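3.2 Collecting demonstrations

We recorded 2,485 demonstrations of brick sorting at the Clolville bench and kept 1,963. Most of the discarded ones show an operator changing their mind halfway, a skill we did not wish the policy to learn from us.
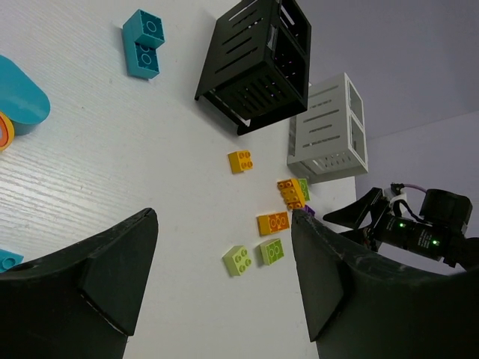

Bricks were scattered by hand before every episode. Hands, sadly, have habits — after 38 episodes Ayala could tell whose layout she was looking at — so we switched to positions drawn at random.

Figure 3. Wrist view with two crates and small bricks on the tabletop.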